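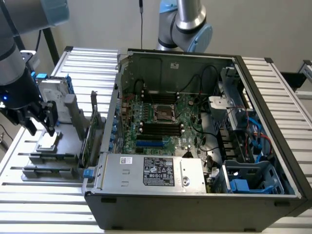 Open computer tower with its memory slots empty.

Body scan (relaxation)

The body scan is a resting practice in which you move your attention slowly through the body, one area at a time, and notice whatever you find there. You don't stretch, you don't push, and you don't need to buy anything. I've been looking after this entry for a while now, and I do one most evenings before bed (on the bedroom carpet, under an old coat), so please take it as written by somebody who is fond of the subject!

It goes by a few other names. You'll see it called body sweeping, sweeping attention, a lying-down meditation or simply "the scan". Spas tend to put it on the menu as guided rest. It has nothing to do with medical scanning, although I have met people who turned up to a class expecting a machine.

Background

Moving the attention around the body in a fixed order is an old idea and turns up in several Buddhist and yogic traditions. The form most people in Britain come across today grew out of the mindfulness courses that spread through clinics, workplaces and village halls over the past few decades. Those courses kept the slow tour of the body and dropped most of the religious language. Teachers still argue over how much was lost along the way, and I can see both sides, having sat on cushions in both sorts of room.

Locally the practice came in through the evening class at Nindcombe, which began as a skincare and facial massage group. The relaxation part was tacked on at the end so that people could lie still while their masks dried. Within a couple of terms half the room was coming for the lying still. The masks carried on for a bit (oatmeal and yoghurt, mostly, and it did get on the mats) and then quietly dropped off the timetable.

How it is done

There are as many ways of doing it as there are teachers, but the order below is the one I learnt and the one I'd pass on to a beginner.

You lie on your back, arms a little away from your sides, legs as wide as is comfortable. A thin cushion under the head is fine. You take a few ordinary breaths and feel where the floor is holding you up: heels, calves, bottom, shoulder blades, the back of the head. Then you send your attention to the toes of the left foot. Warm? Cold? Itchy? Nothing at all? Nothing at all is a perfectly good answer, and I wish I'd been told so in my first month, as I spent it straining to feel my little toe.

From there you travel up through the sole, heel, ankle, shin, knee and thigh, then go back down and start again on the right. After that come the hips, the lower back, the belly, the ribs, the chest and upper back, then the hands and arms together, the shoulders, neck and jaw, and finally the face and scalp. Most versions finish with a minute or so of feeling the whole body at once, like a room with every lamp on.

When your mind wanders off (mine goes straight to whether there's milk) you go back to the last place you remember. That's really the whole technique. Some teachers suggest breathing "into" each area, which I found baffling until I took it to mean just paying attention there while breathing.

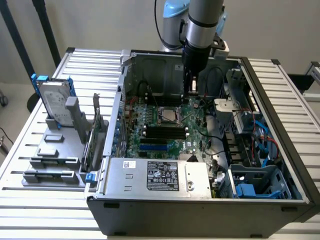 The face part deserves a note of its own, as it's the bit beauty people get keen about. We carry an awful lot in the jaw and between the eyebrows, and it can be quite a surprise to discover at nine in the evening that you've had your teeth pressed together since breakfast. Letting the tongue drop away from the roof of the mouth usually helps. I won't claim it rubs out lines, and I'd be wary of any leaflet that does, but my face certainly feels softer afterwards and I like the look of it better in the bathroom mirror. That may well be the bathroom light.

Length and timing

A full scan in the class style takes some 31 minutes if the person reading is any good at pauses. The short form takes 8 minutes and skips the separate legs, treating them as a pair. I'd always thought of the short one as cheating until a winter when it was the only one I had time for, and I came out of it with a better habit than I'd gone in with.

Time of day makes a big difference. Morning scans are clearer and a bit dull. Afternoon ones nearly always end in a nap. Evening ones are what most people mean when they say they "do" body scanning, and plenty of them never reach the shoulders before they're snoring. Teachers in the stricter schools will tell you that falling asleep misses the point, and in the strict sense they're right. If you came for the sleep, though, I'd say you've had what you came for.

Scripts and recordings

The one passed around most in these parts is the Tavares script, a typed sheet of 1,589 words that has been photocopied so often that the bottom line has gone. It's plain and friendly, it spends ages on the hands, and it contains the instruction "let the ears be ears", which people either adore or can't stand. I adore it.

The Clotusberg recording covers the same ground with bells between sections. I find the bells make me wait for the next bell. Others swear by them, so do try it before taking my word for it.

You can quite easily record your own on a phone. Read at half the speed that feels natural, then slow down again. Leave longer gaps after the big areas than the small ones, and don't put on a special voice. My first attempt sounds like a person reading bad news to a horse.

Positions
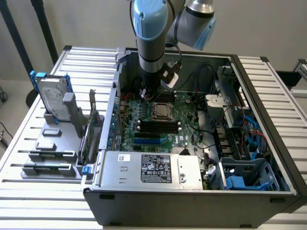

Lying on the back is the usual choice, but it doesn't suit every body, and there's no rule that says you must. Sitting in a firm chair with both feet down works well for anyone who gets short of breath or who drops off the moment they're flat. Late pregnancy, a sore lower back or a stuffed-up nose will often make side-lying kinder, and it's the position I get asked about most. Put a pillow between the knees, another under the head so the neck stays level, and a third to hug if you're the hugging type (3 pillows sounds like a lot, I know, but borrow them from the sofa). Start the scan with the side that's on the floor, where there's more to feel, and do the upper side second.

Standing scans exist too. I've done them in queues. They tend to stop at the knees when the queue moves.

Claimed benefits

People report sleeping better, feeling less wound up, noticing tiredness sooner and being a bit less cross with their own bodies. That last one interests me most. So much of what we're sold about looks asks us to stare at the body from the outside, and here you get half an hour of meeting it from the inside, where the thighs haven't got a shape at all, just warmth and a bit of weight.

Studies of mindfulness courses are a mixed bag, and most of them look at the whole course, so it's hard to say how much is down to the scan alone. I'd treat it as a pleasant habit that may help and leave the bigger promises to the people printing brochures.

Cautions

Some people find close attention to the body upsetting, especially after illness, injury or a frightening time. It's fine to keep the eyes open, to leave out an area, or to stop altogether and have a cup of tea. If pain or panic keeps turning up, have a word with a doctor or a properly trained teacher. Get up slowly afterwards, via your side, as blood pressure can dip when you've been flat for a while. And don't play a recording in the car, please.

Similar practices

Progressive muscle relaxation follows much the same route, but you squeeze each set of muscles and then let go. Fidgety people often get on with it better. Yoga nidra also includes a tour of the body, usually quicker, along with other stages such as picturing things or setting an intention. Autogenic training uses repeated phrases about heaviness and warmth. I've muddled all three together on tired evenings without coming to any harm.

Related entries

Jaw release
Facial massage (dry)
Yoga nidra
Oatmeal masks
Evening class at Nindcombe
Weighted blankets
Tea before bed

Recently edited

Foot baths
Breathing through the nose
Tristulstead quiet room
Silk pillowcases

Comments

sleepyinslippers: I've been trying the short one for a fortnight and have yet to get past my hips awake. Very happy with this. Is it worth starting from the head end so the top half gets a turn?

mossandmint: Yes, try it from the head! We do it that way at the Tristulstead quiet room in October when it's dark early. Feels odd the first couple of times, then you can't imagine why anyone begins with toes.

kettle_on: Side-lying has been a lifesaver for my hip, thank you. I'd add a folded towel under the waist if you've got a gap there.

bellsplease: Sticking up for the Clotusberg bells. Without them I drift off planning dinner.

plainjane_oats: Does anyone have a Tavares sheet with the bottom line still on it? Mine stops at "and when you are ready".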